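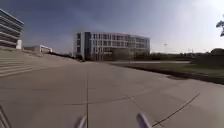
Figure 1. Plaza with steps on the left and a central joint in the paving.

Reading a Paved Open Space
Course handout, Unit 5: Surfaces, Joints and Edges
Version of 27/03/2019

1. Purpose of this unit

In Unit 4 we studied the plan of the Brendosen courtyard, where all the information was given to us on the drawing. In this unit we work in the opposite direction. We stand on a finished pavement and we try to find out, from what it shows, how it was divided and what has happened to it since. Please read this handout before the site exercise. The other reading is the chapter on concrete paving in the Odwood course book, from page 126.

2. Joints and cracks

A large concrete surface cannot be made as one piece. Concrete shrinks when it hardens, and later it grows and shrinks again with the temperature. If the designer does not give it a line where it can move, it will make such a line by itself.

We use three words, and I ask you to keep them separate in your reports.

Expansion joint: a gap through the full depth of the slab, filled with a soft material. It is normally straight and often long. In Figure 1 such a joint runs straight towards the central building and divides the pavement into a left half and a right half.

Contraction joint: a shallow cut, made soon after the pour, which tells the slab where to crack. The crack stays hidden under the cut.

Crack: a line that was not planned. It may be quite straight, so straightness alone is not a proof. Look at how it meets the other lines. A planned joint usually belongs to a pattern and a crack usually ignores the pattern.

In the same figure you find a curving seam which meets the central joint, and on the right a dark diagonal line going towards the grass. Students of last year discussed for 20 minutes whether a line of this kind was a crack or a joint. I call it a crack, but from a distance I would not sign a report about it. One must go close and see the edges, if they are clean or broken.
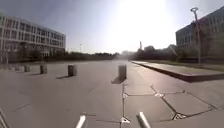

3. Edges

The edge of a plaza is where most people stop, sit or wait, so it receives more wear than the middle. For the exercise you should draw the edge as a continuous line and write along it what type it is: step, ledge, planting, wall of a building, or open.

A raised ledge is useful in several ways. It holds back the ground behind it, it gives a place to sit, and it shows a driver or a cyclist where the paving ends. Its weak point is the foot, where dirt and water collect. Always note on which side the water is supposed to run away.

Trees near a paved edge need their own remark. Write the distance from the trunk to the first slab, and look for lifted corners. At Fladanach the roots raised one corner by 2 cm, which sounds like very little — but it is enough for a person to fall.
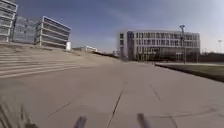
4. Wide steps

A broad flight with shallow risers is slower to climb than an ordinary stair, and people often cross it diagonally. For this reason the edge of each tread must be easy to see. In low sun the risers throw a band of shadow and the steps are clear. Under a grey sky the treads may melt together, and this is the condition you should design for.

Check also how the flight ends. At Mahawong the steps die into a grass slope and the last treads become too narrow for a foot.

5. What to hand in

One plan sketch with all lines marked E, C or X (expansion, contraction, crack). If you are not sure, write a question mark next to the letter. I do not take away marks for this.
One drawing of the edge, with notes.
One page of text on the steps, or on a ledge if your site has no steps.

Use a soft pencil and write the direction of north on every sheet. Sketches made from photographs only will be returned.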